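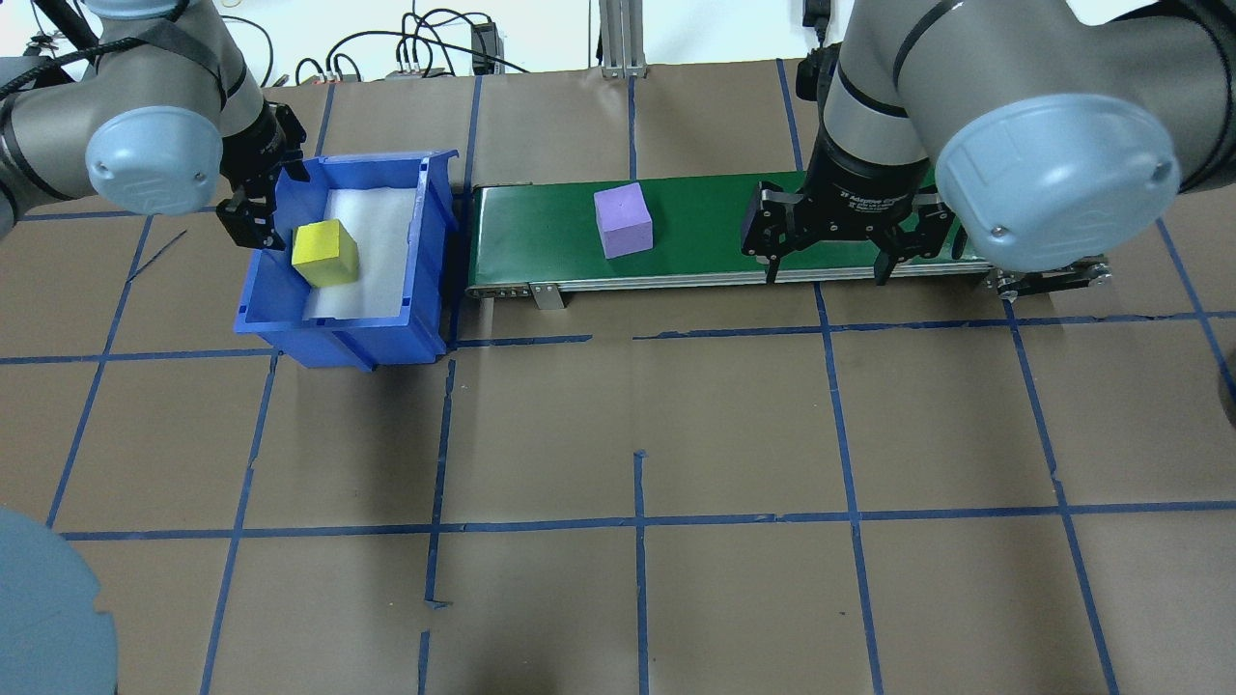
I've been meaning to write up how I got two arms to share one conveyor without arguing over it, mostly so I can find it again when I rebuild everything in December. The project is called Tekcombe, the planner is Himar, and the little program that sits on top and decides who goes when is Fang. If you've already got two arms that each move happily on their own, you should be able to follow along in an afternoon (mine took a good deal longer, but I went down some silly holes).

## 1. Get the table into the software first

I used to skip this and jig the numbers later. Please don't! I've got a grid of blue tape over brown paper, and I treat it as a rough guide for my own eyes only, as tape wanders and the joins never quite meet. The software gets its positions from touching each gripper to a few fixed points and saving the pose.

Pick one origin and make both arms use it. Mine is the left end of the belt's front rail. Then write everything else against that:

```
frames:
 origin: belt_rail_left
 bin: measured
 belt_surface: measured
 left_base: calibrated
 right_base: calibrated
```

Save the file, restart the planner and ask each arm to hover over the same spot, one after the other. If they disagree by more than you can live with, go back and touch the points again before doing anything else.

## 2. Split the space into three zones

I have a left zone with the storage bin in it, a right zone at the far end of the belt, and a shared strip in between. The left arm owns the bin, the right arm owns the far end, and the strip belongs to whoever holds the token. That's really all Fang does. It hands out one token and refuses to hand out a second.

```
zones:
 left: owner left
 right: owner right
 shared: owner token
token:
 timeout_ms: 1,000
 on_timeout: hold
```

(If your config reader is fussy, drop the comma. Mine accepts it and I find it easier to read.)

I tried `on_timeout: release` to begin with and it was a horrid idea. An arm that was only being slow would lose its token halfway through a move and the other one would set off towards it. Use `hold` and let it sulk until you clear it by hand.

## 3. Find the cubes

I work with plain coloured cubes, yellow and purple, and I look for them by hue with the green of the belt masked out. Two things caught me out here:

- Yellow goes a bit greenish on its shaded sides, so if your yellow range is tight you only get the top face and the centre comes out wrong. Widen it towards green when you're looking in the bin, and narrow it again for the belt.
- A cube sitting at an angle shows two sides, and a simple box around the blob gives you the wrong rotation. Fit to the top face only.

My hue range for yellow in the bin is 40 to 116, which is far wider than I'd have guessed, and it works because the white lining gives it nothing else to grab hold of. Yours will depend on your lights and on how your library scales hue, so start there and fiddle.

## 4. Plan with the other arm as an obstacle

Himar lets you pass in the current pose of the second arm as a solid shape. Turn that on, even with the token. The elbows are what get you, as they're big and they swing out over bits of table the gripper never goes near. I padded each link and left the fingers unpadded, otherwise it decides every cube is a collision and won't plan at all.

Park poses matter too. I have the left gripper wait over the back corner of the bin and the right one wait open above its end of the belt, which keeps the first move of each cycle short.

## 5. Run it slowly and read the log

Start with the belt stopped. I mean it! Place a cube, run one cycle, read what Fang wrote, and only then think about moving the belt. A healthy bit of log looks like this:

```
right request token
right granted
left request token
left waiting
right release
left granted
```

If you see two `granted` lines with no `release` between them, stop and check that you haven't got two copies of Fang running. I had. It's always that.

Gekham, my viewer for playing runs back, can open the same log and step through it beside the planned paths. Run 51 is the one I keep going back to, with the left arm asking for the token again the moment it let go. I've since added a short wait after each release, and I'm still fiddling with how long it should be.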